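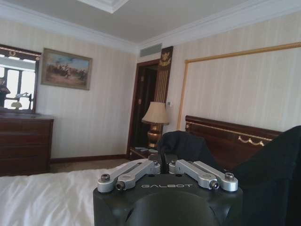
**Wie oft muss die Anlage geprüft werden?**
Vor jedem Lauf mit Strom auf den Achsen, dazu einmal komplett nach jedem Umbau. Ein Umbau ist auch »nur schnell die Schraube gewechselt«, Jairo.

Prüfbogen Prikudar, zweiarmiger Wäschefalter, Gemeinschaftswerkstatt Gustwood
Stand: 03.07.2025
Geprüft: Percy Londoño. Danebengestanden und genickt: Jairo Zapata.

Kürzel: **i. O.** = in Ordnung, **n. i. O.** = nicht in Ordnung, **J.** = Jairo hält es für in Ordnung (zählt als n. i. O.)

## 1. Mechanik, stromlos

- [x] **Innensechskantschrauben am Greifergestänge nachgezogen:** i. O. Drehmomentschlüssel benutzt, nicht das Handgelenk. Markierungslack bitte wieder in die Schublade, in der er vorher auch nie lag.
- [x] **Gelenke von Hand durch den ganzen Weg bewegt:** i. O., rechts leises Knacken bei voller Beugung. Beobachten.
- [ ] **Spiel im Handgelenk links:** J. Ich messe mehr als beim letzten Mal, Jairo misst mit dem Daumen. Wird vor dem nächsten Umbau geklärt.
- [x] **Fingerspitzen auf Grate geprüft:** i. O. Teststrumpf drübergezogen, keine Laufmasche. Der Strumpf stammt aus dem Fundus und wird dorthin zurückkehren, ob der Fundus will oder nicht.
- [x] **Quetschstellen zwischen den Gestängepaaren:** bekannt und unverändert. Finger gehören dort nicht hin. Wer das für selbstverständlich hält, hat im Dezember gefehlt.

## 2. Elektrik und Not-Halt

- [x] **Not-Halt trennt beide Arme:** i. O., dreimal ausgelöst.
- [x] **Not-Halt ohne Verrenkung erreichbar:** i. O., nachdem der Wäschekorb von seinem angestammten Platz vor dem Taster vertrieben wurde.
- [x] **Kabel zugentlastet:** i. O. Die Schelle von Castaño hält. Der Kabelbinder, der vorher dort war, hatte sich vor allem durch Zuversicht ausgezeichnet.
- [ ] **Schutzleiter am Netzteil Lalthorpe:** n. i. O. Messprotokoll fehlt. Bis es da ist, läuft nichts unbeaufsichtigt. Das galt auch bisher, nur hat es offenbar keiner gelesen.
- [x] **Wrist-Kameras liefern Bild:** i. O. Schräglage während der Fahrt ist normal und kein Grund, an der Halterung zu drehen.

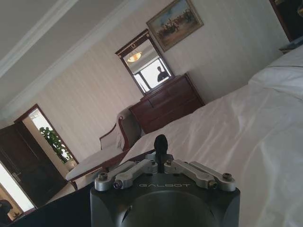

## 3. Umgebung

- [x] **Arbeitsbereich festgelegt und allen bekannt:** i. O. Wer zuschaut, bleibt außerhalb der Reichweite, auch wenn es gerade spannend wird.
- [x] **Nichts Kippeliges in Reichweite der Arme:** i. O. nach dem Aufräumen. Lampen gelten als kippelig. Kaffeetassen gelten als Sabotage.
- [x] **Trinkflaschen:** siehe Kaffeetassen. Die Ausrede »die ist doch zu« habe ich notiert und nicht anerkannt.
- [x] **Unterlage glatt genug:** i. O. mit Vorbehalt. Weiche Unterlagen geben nach, der Greifer drückt dann tiefer als auf dem Werktisch. Z-Grenze vor dem Lauf neu setzen.

## 4. Probelauf

- [x] **Geschwindigkeit auf 23 Prozent begrenzt:** i. O. Schneller erst, wenn Abschnitt 2 vollständig abgehakt ist.
- [x] **Leerfahrt beider Arme:** i. O.
- [x] **Zyklenzähler abgelesen:** links 2.125, rechts 1.623. Der linke Arm arbeitet also deutlich mehr, was im Team zu unguten Vergleichen geführt hat. Fettwechsel war nach knapp 1.000 Zyklen vorgesehen und ist links überfällig.
- [x] **Greifen an den Schultern:** Prüfling ist ein schwarzes T-Shirt, flach ausgelegt, Kragen nach oben. Beide Arme sollen gleichzeitig zufassen und erst danach anheben. Heben sie nacheinander, sofort abbrechen, denn dann zieht einer am Stoff und der andere hält aus Prinzip dagegen.

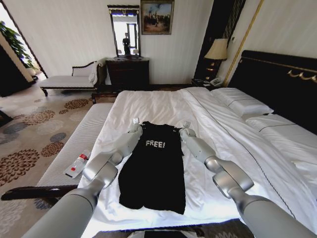
Den Abbruch übernimmt die Person am Taster. Sie diskutiert währenddessen nicht, filmt nicht und hält auch kein Kleidungsstück. Kraftgrenze für beide Greifer bleibt auf der niedrigen Stufe, bis das Spiel links geklärt ist.

## 5. Offene Punkte

1. Messprotokoll Netzteil nachreichen (Percy)
2. Handgelenk links mit Messuhr prüfen (Jairo, mit Messuhr)
3. Fett wechseln, links zuerst
4. Aufkleber »Nicht hineinfassen« ersetzen. Der alte klebt an einer Stelle, an der man hineinfassen muss, um ihn zu lesen.

Freigabe: nur beaufsichtigt, nur langsam, bis Punkt 1 und 2 erledigt sind.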